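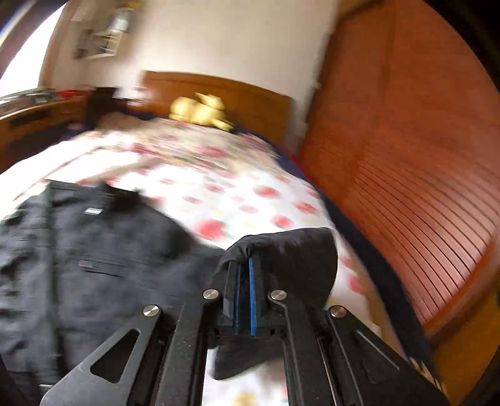
*Words: Maarja Vītola. Stock queries to Konrad Lüthi at the Merkent counter.*

# Stillwood travelling Mass kit

For priests, deacons and lay ministers who cover more than one church. Fits behind the seat of a ute. Back in stock as of June, second batch, same case as the first but with better latches.

**$149** for the base kit. Engraving extra, see below.

## What's in it

- Chalice and paten, stainless, gilt inside the cup
- Ciborium with push-on lid, holds 40 small hosts
- Two screw-top cruets, wine and water
- Standing crucifix, folds flat
- Pair of short candle holders (candles not included, we can't post them in summer, they arrive as one candle)
- Corporal, purificator and finger towel, cotton
- Hard case, foam cut to shape, shoulder strap

No stole. No oils. People ask every week. Stoles are on their own page, green/white reversible and purple/white reversible, and the oils come from your cathedral, not from us.

## Why we changed the latches

First batch had the little spring catches. Fine on bitumen. Not fine after two hours of corrugations. Konrad took one out on the Kornasar run, three stations and a school hall, and the lid had popped by the second gate. New ones are over-centre, same as on a toolbox. You need your thumb. Father at Ene says they're stiff for the first fortnight, then they ease off.

If you've got a first batch case and want the new latches, send us the case (empty please!) and we'll swap them for $30 plus return post.

## Size and weight

Case is 40 cm on the long side. Goes under most plane seats but check with your airline, the small regional ones are fussy. Metal cruets were dropped from the kit to keep the weight down. The current ones are a hard clear plastic and they don't mind being knocked.

## Care

Rinse the cup, dry with a soft cloth, don't leave wine standing in it overnight. Mild soap only. No dishwasher, the gilding will go patchy and we can't fix that under warranty. Linens are cold wash, iron damp. Foam can come out for airing, lift from the corner with the ribbon tab.

Red dust gets in everything. A dry paintbrush is the best thing for the hinges. Don't oil them, it just turns to paste.

## Options

| Item | Price |
|---|---|
| Base kit | $149 |
| Latch swap, older cases | $30 |
| Engraving, paten underside, up to two lines | $40 |
| Large ciborium, holds 105 | $105 |

Yes the large ciborium holds 105 and costs 105. Not a typo. It doesnt fit the foam, so it comes in its own drawstring bag.

## Ordering

Parish accounts welcome, put the parish name in the order notes and we'll invoice. Engraved orders can't be returned, so check the spelling of the saint. Everything else, a month to send it back unused.

We post from Merkent most mornings. Orders in before 11 am usually make the same truck. Remote addresses go by mail plane so allow extra, and give us a phone number for whoever meets the plane.

Picking up in person is fine, ring first. Counter is shut over lunch and during funerals, because Konrad plays the organ.

## Coming later

A smaller sick-call set, pyx and one cloth and a tiny crucifix, in a zip pouch. Samples are here, the zip is wrong, we've sent it back. Email if you want to be told when its ready. No price yet.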